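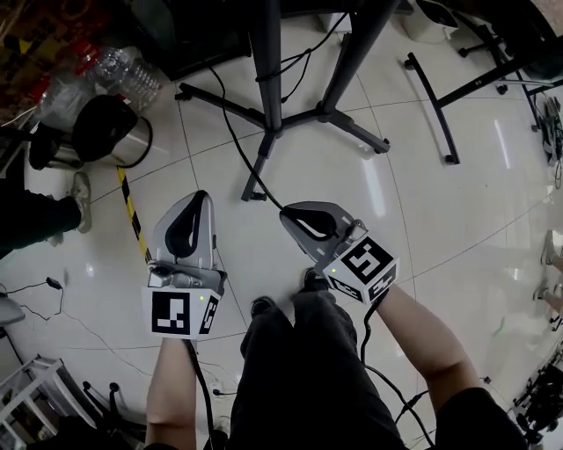 Castau 배구 네트 시스템 CT-11
실내 체육관용 매립식 지주 및 네트 세트

제품 개요

CT-11은 학교 체육관, 공공 체육시설, 클럽 전용 코트에 설치하는 6인제 실내 배구용 지주 시스템이다. 바닥 매립 슬리브에 지주를 삽입하고 핸들형 윈치로 네트 장력을 조정하는 구조이며, 한 세트는 지주 2본, 네트 1장, 안테나 1조, 지주 보호 패드 1조로 구성된다. 심판대와 매립 슬리브는 별도 품목이다.

지주 본체는 알루미늄 압출관이고 표면은 양극산화 처리한다. 윈치가 붙는 쪽을 주지주, 반대쪽을 종지주라 하며 두 지주의 외경과 삽입 깊이는 같다. 따라서 코트 좌우 어느 슬리브에도 꽂을 수 있으나, 심판대를 종지주 쪽에 두는 배치를 기준으로 윈치 핸들 방향을 설계하였다.

이전 모델과 달리 높이 조절부가 지주 내부에 들어가 있다. 외부로 돌출되는 부품은 윈치 핸들과 하부 고정 고리뿐이며, 핸들은 장력 조정 후 분리하여 보관한다.

적용 범위

- 6인제 실내 배구 남자부, 여자부, 유소년부
- 좌식배구(별매 단축 지주 필요)
- 배드민턴 겸용(별매 어댑터 필요, 대회용으로는 권장하지 않음)

9인제 경기에는 코트 폭이 다르므로 네트를 별도로 주문해야 한다. 지주는 그대로 사용할 수 있으나 슬리브 간격이 달라지므로 시공 전 도면 확인이 필요하다. 옥외 설치와 비치발리볼에는 적용하지 않는다. 모래와 염분이 내부 승강부에 들어가면 고착이 발생하며 이 경우 보증에서 제외된다.

주요 사양

형식: 매립 삽입식, 내부 승강형
지주 재질: 알루미늄 합금, 양극산화 처리
지주 지상 높이: 최대 2.55 m
네트 상단 높이 조절: 2.00 m ~ 2.43 m, 무단 조절
높이 고정점: 2.43 m, 2.24 m에 눈금 및 걸림 홈
삽입 깊이: 284 mm
윈치: 웜기어식, 역회전 방지 내장
윈치 허용 장력: 4000 N
네트 규격: 길이 9.5 m, 폭 1 m, 그물눈 10 cm
상단 와이어: 강연선, 피복형
하단 로프: 폴리에스터
지주 색상: 은색, 흑색
보호 패드: 우레탄 폼, 높이 2 m, 벨크로 체결

허용 장력은 윈치 단품의 값이다. 실제 사용 장력은 상단 와이어와 슬리브 시공 상태에 따라 제한되며, 권장 운용 범위는 설치 후 지주에 부착하는 표찰에 기재한다. 표찰이 훼손된 경우 새 표찰을 요청해야 하며, 표찰이 없는 상태에서 임의로 장력을 올리지 않는다.

구조 설명

1. 내부 승강부

지주 내부의 승강봉은 하부 스프링으로 자중이 상쇄된다. 잠금 레버를 풀면 한 사람이 한 손으로 승강봉을 올리고 내릴 수 있다. 레버는 지주 중간 높이에 있고 패드를 장착하면 가려진다. 경기 중 높이 변경이 필요한 경우 패드를 먼저 풀어야 하며, 장력이 걸린 상태에서는 레버가 풀리지 않는다.

2. 윈치

웜기어식이므로 핸들에서 손을 떼어도 와이어가 풀리지 않는다. 감속비가 높아 마지막 조정 구간에서 미세 조정이 쉽지만, 감는 데 걸리는 시간은 래칫식보다 길다. 설치와 철거를 하루에 여러 번 반복하는 다목적 체육관에서는 이 점을 감안해야 한다. 급속 감기용 보조 드럼은 Ikulov 윈치 키트에 포함되어 있으며 CT-11 주지주에 그대로 장착된다.

3. 네트

상하단 백색 띠는 캔버스 직물을 접어 봉제하였다. 상단 띠 양 끝에는 지주 고정용 끈 구멍이 있다. 측면 띠는 분리형이며 네트와 별도로 세탁할 수 있다. 그물은 매듭 없는 편직물로, 공이 걸려도 그물눈이 밀리지 않는다. 네트 중앙 높이는 상단 와이어 장력만으로 맞추고 하단 로프는 형태 유지에만 사용한다. 하단 로프를 과도하게 당기면 중앙부가 내려앉아 규정 높이에 미달한다.

4. 안테나

유리섬유 봉이며 적백 교대 띠로 도색하였다. 측면 띠의 주머니에 끼우고 클램프로 조인다. 클램프 나사는 손으로 조이는 형식이고 공구를 사용하면 봉에 균열이 생길 수 있다.

바닥 슬리브

슬리브는 Skoryk 표준형과 Skoryk 심부형 두 종류가 있다. 표준형은 신축 또는 바닥 전면 교체 시공에 사용하고, 심부형은 콘크리트 슬래브 위에 장선이 있는 이중 바닥 구조에 사용한다. 이중 바닥에 표준형을 시공하면 하중이 마루 구조에 전달되어 장력을 걸 때 지주가 안쪽으로 기운다.

기존 슬리브가 있는 체육관은 다음 항목을 측정하여 견적 요청서에 기입한다.

- 슬리브 내경(상부와 하부 각각)
- 바닥 마감면에서 슬리브 바닥까지의 깊이
- 양쪽 슬리브 중심 간 거리
- 덮개 형식 및 덮개 두께

내경이 맞지 않을 때는 환형 어댑터를 사용한다. 어댑터는 내경이 지주 외경보다 큰 경우에만 적용 가능하며, 작은 경우에는 슬리브를 교체해야 한다. 슬리브 바닥에 먼지나 왁스가 쌓여 있으면 깊이가 실제보다 얕게 측정되므로 청소 후 측정한다.

슬리브 중심은 사이드라인 바깥쪽 0.5 m에서 1 m 사이에 위치해야 한다. 대회 개최를 예정한 시설은 해당 종목 단체의 최신 규정을 별도로 확인한다.

설치 절차

1) 슬리브 덮개를 열고 내부 이물질을 제거한다.
2) 주지주와 종지주를 수직으로 삽입한다. 지주 하부의 홈이 슬리브 바닥 핀에 맞물릴 때까지 돌려 내린다.
3) 승강봉을 목표 높이보다 약간 낮게 두고 잠근다.
4) 상단 와이어를 종지주 고리에 걸고 주지주 윈치 쪽으로 끌어온다.
5) 핸들을 끼워 와이어의 처짐이 없어질 때까지 감는다.
6) 장력을 풀고 승강봉을 목표 높이로 올려 잠근 뒤 다시 감는다.
7) 코트 중앙과 양쪽 사이드라인 위에서 네트 높이를 잰다. 사이드라인 위 두 지점의 높이는 같아야 하며 중앙보다 2 cm를 초과하여 높으면 안 된다.
8) 하단 로프와 측면 끈을 묶고 측면 띠와 안테나를 장착한다.
9) 핸들을 분리하고 보호 패드를 감는다.

지주는 두 사람이 운반한다. 지주 운반차를 사용하는 경우 승강봉을 완전히 내리고 잠근 상태로 싣는다. 철거는 역순이며, 와이어 장력을 완전히 제거하기 전에는 레버와 고리에 손을 대지 않는다.

점검 및 유지관리

사용 전
와이어 피복의 찢어짐, 소선 돌출, 고리 변형 여부를 확인한다. 소선이 한 가닥이라도 돌출되어 있으면 와이어를 교체한다.

매월
윈치 기어부의 덮개를 열어 그리스 상태를 확인한다. 변색되거나 금속분이 섞여 있으면 닦아 내고 새로 도포한다. 승강봉에는 그리스를 바르지 않는다. 마른 천으로 닦는 것으로 충분하다.

매년
네트와 와이어를 지주에서 완전히 분리하여 봉제부, 끈 구멍, 와이어 압착부를 점검한다. 학교 시설은 2학기 시작 전에 시행하면 부품 수급 기간을 확보하기 쉽다. 9월에는 교체용 네트 주문이 몰려 납기가 길어진다.

보호 패드는 중성세제를 묻힌 천으로 닦고 그늘에서 말린다. 알코올계 세정제를 반복해서 쓰면 표피가 경화된다.

선택 품목

- Ikulov 윈치 키트: 급속 감기 보조 드럼, 교체용 핸들
- Skoryk 슬리브 표준형 / 심부형: 덮개 포함
- Clitar 심판대: 발판 높이 조절식, 전면 패드 포함
- Clitar 지주 운반차: 지주 2본 적재, 네트 걸이 포함
- 환형 어댑터: 내경별 주문 제작
- 네트 높이 측정봉: 2.43 m, 2.24 m 표시
- 좌식배구용 단축 지주
- 배드민턴 어댑터

Clitar 심판대는 종지주에 결속하지 않고 자립하는 구조이다. 지주에 심판대를 묶어 사용하면 네트가 흔들려 판정에 지장을 주므로 결속하지 않는다.

주문 및 납품

지주와 네트는 재고 품목이며 주문 확정 후 영업일 기준 11일 이내에 출고한다. 흑색 지주와 환형 어댑터는 주문 제작품으로 납기를 별도로 안내한다. 출고는 매주 수요일에 한 번 이루어지고, 도서 지역은 화물 일정에 따라 달라진다.

슬리브 시공은 당사 지정 업체 또는 수요처 선정 업체가 할 수 있다. 후자의 경우 시공 도면과 양생 조건표를 제공하며, 양생 기간이 끝나기 전에 장력을 건 사실이 확인되면 슬리브 보증은 적용되지 않는다.

보증

지주 본체와 승강부는 납품일로부터 5년, 윈치는 2년, 네트와 와이어, 패드는 1년이다. 소모에 의한 봉제부 풀림, 안테나 파손, 도색 벗겨짐은 제외한다. 타사 와이어를 장착한 상태에서 발생한 윈치 손상도 제외한다.

자주 확인하는 사항

기존 네트를 CT-11 지주에 사용할 수 있는가
상단이 와이어식이고 와이어 길이가 충분하면 가능하다. 로프식 네트는 윈치 드럼에서 미끄러지므로 사용할 수 없다.

지주가 슬리브에서 흔들린다
하부 홈이 핀에 맞물리지 않은 경우가 대부분이다. 지주를 조금 들어 돌린 뒤 다시 내린다. 같은 증상이 계속되면 슬리브 내경을 재측정한다.

높이를 맞춰도 훈련 중에 중앙이 내려간다
새 와이어는 초기 사용 기간에 늘어난다. 첫 설치 후 몇 차례는 훈련 시작 전에 높이를 다시 잰다. 이후에도 내려가면 와이어 끝의 압착부를 점검한다.

레버가 움직이지 않는다
와이어 장력이 남아 있는지 확인한다. 장력을 제거한 뒤에도 움직이지 않으면 힘을 가하지 말고 서비스 접수를 한다.

패드만 따로 구입할 수 있는가
가능하다. 색상과 인쇄 문구는 주문서에 기재하며, 인쇄 시안을 승인한 뒤에는 변경할 수 없다.

관련 자료

CT-11 설치 설명서
CT-11 부품 분해도 및 품번표
Skoryk 슬리브 시공 도면(표준형, 심부형)
기존 슬리브 측정 양식
견적 요청서

제품 사양은 개선을 위해 예고 없이 변경될 수 있다. 부품을 주문할 때는 주지주 하부 명판의 제조번호를 함께 기재한다.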